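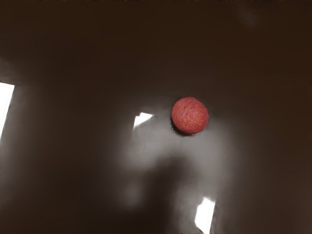
August 20, 2020
By R. Jankauskaitė
6 min read

4. Comparison of the two controllers on a polished surface

4.1 Set-up

The tests in Section 3 were run with a matt table top. Both controllers found the target without trouble there, and the differences between them were too small to be of use. We therefore repeated the grasping task in simulation with a dark, glossy surface, keeping the arm model, the gripper model and the starting positions as they were. The target was a single red ball, with a speckled texture added to its surface so that the tracker had something to hold on to besides the outline. Figure 2 shows a rendered view of the ball on the polished surface.

The first controller, Cineck, works out the position of the ball once, before the arm moves, and then follows a planned path to it. The second, Eltora, takes a new estimate from the wrist camera at every step and corrects the path as it goes. Both drive the same parallel gripper, the Rikside, and both were given the same limits on speed and closing force. Neither was tuned again after the matt tests. We did this on purpose, as we wanted to know how far the earlier settings would carry over.

Each controller was run from 30 starting positions. The lights were fixed in place for all runs. A grasp was counted as a success if the ball was held clear of the surface at the end of the lift and had not slipped between the finger pads. Runs in which the gripper pushed the ball away before closing were counted as failures, even when a second attempt would have been possible.

4.2 Finding the ball

Before looking at the grasps we checked the vision step alone. A set of 1955 views was rendered with the arm held still, and the estimated centre of the ball was compared with the true position from the simulator.

Colour was enough to pick out the ball in nearly every view. The bright highlights on the surface are white with hard edges, and the colour threshold threw them out. The grey reflections were more of a problem. Where grey sheen lay against the lower part of the ball, the edge finder sometimes joined the dark contact shadow to the outline, as can happen in views like Figure 2, where the shadow hugs the lower left side. The fitted circle was then too large and its centre moved towards the shadow. The error was small in the image but it grew once it was turned into a position on the table, and it was worst at low camera angles.

We tried leaving the shadow out by raising the lower limit on brightness. This helped on the left side of the ball and did harm on the rim, where the red is deeper and some pixels were lost. The limit was put back to its earlier value for the grasping runs.

4.3 Grasping results

Cineck failed in 13 of its runs and Eltora in 2. Most of the Cineck failures had the same cause. The first estimate was off to one side, the planned path was followed closely, and one finger touched the ball before the other and rolled it out of reach. The arm did what it was told in each of these runs. On the matt surface the same controller had been slightly quicker and no less reliable.

Eltora also began from poor estimates in many runs, but the error shrank as the camera came closer and the view of the ball improved. In both failed runs a reflection crossed the outline late in the approach, and the last correction was made in the wrong direction. Holding the final correction below a fixed step size would probably have saved these runs. We have not tested this.

The cost of correcting at every step is time. Eltora was slower from every starting position, and the gripper hung above the ball for a short while before closing, waiting for the estimate to settle. For a task with a fixed cycle time this may matter more than a few lost grasps.

4.4 Limits of the test

Only one object was used, and a ball is both easy and awkward: its outline is the same from all sides, but it rolls at the lightest touch. The friction values were taken over from the matt tests, so the polished surface differs in its look alone. A real polished surface would also be likely to let the ball slide. The simulated camera had no motion blur, which favours Eltora, as it takes images while the arm is moving.

The runs with several lighting layouts, planned for November, will use the same starting positions and both controllers without changes to their settings.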